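Nerklow Cotton Wrap Tape, Off-White
Item no. 461
Sold by De Haan Workshop Supplies

Nerklow is a woven cotton tape with a rubber adhesive on one side. It is made for wrapping handles, binding cords and bundles, and covering parts that would otherwise scratch or get scratched. It tears by hand across the width and takes pencil, ballpoint and most felt markers.

The cotton is unbleached, so the shade varies a little from roll to roll. If you need several rolls to match, order them together and write "same batch" in the comments box at checkout.

Specifications
Length: 20 m per roll
Widths: narrow, medium, wide
Backing: woven cotton
Adhesive: natural rubber
Core: cardboard
Carton quantity: 240 rolls (narrow only)

Applying the tape
Clean the surface with alcohol and let it dry. Bare metal and varnished wood hold best after a light rub with 400-grit paper. On straight handles, wind at a slight angle and cover half of the previous turn each time. Tapered and odd shapes are easier to cover with short pieces – cut them before you start and lay each one over the edge of the last. Press the seams down with a thumbnail or a bone folder. 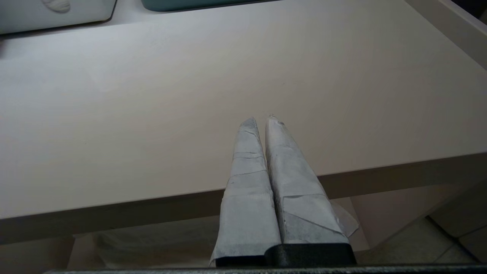 Overlapping patches, with creases and scuffs on the surface

The tape will pick up dirt with handling. Loose grime comes off with a dry brush or a white eraser. Do not soak it. When an edge lifts, trim it back and lay a fresh piece on top, or strip the whole wrap and start over. Old adhesive can be removed with citrus cleaner, but test painted surfaces first.

Storage
Keep rolls flat, in the bag, away from heaters and direct sun. Adhesive that has dried out at the edge of the roll is usually fine after the first two turns.

Not suitable for
Electrical insulation, food contact, wet areas or use on skin. For outdoor work, see Sokus waxed tape.

Customer comments

"I use the narrow one on chisel handles and the medium on a broom. Tears cleanly. The wide roll was a bit stiffer than I expected but it softened up." – Glenys Hollis

"Good tape, and the new bags reseal properly. Please bring back the half-length roll." – Gönül Tatlı

Reply from De Haan: the half-length roll is planned for April, in narrow and medium.

Ordering
Single rolls ship from our Temthorpe warehouse. For full cartons or cut widths, contact Ineke Van Loon in trade sales.

Page updated Nov 2, 2023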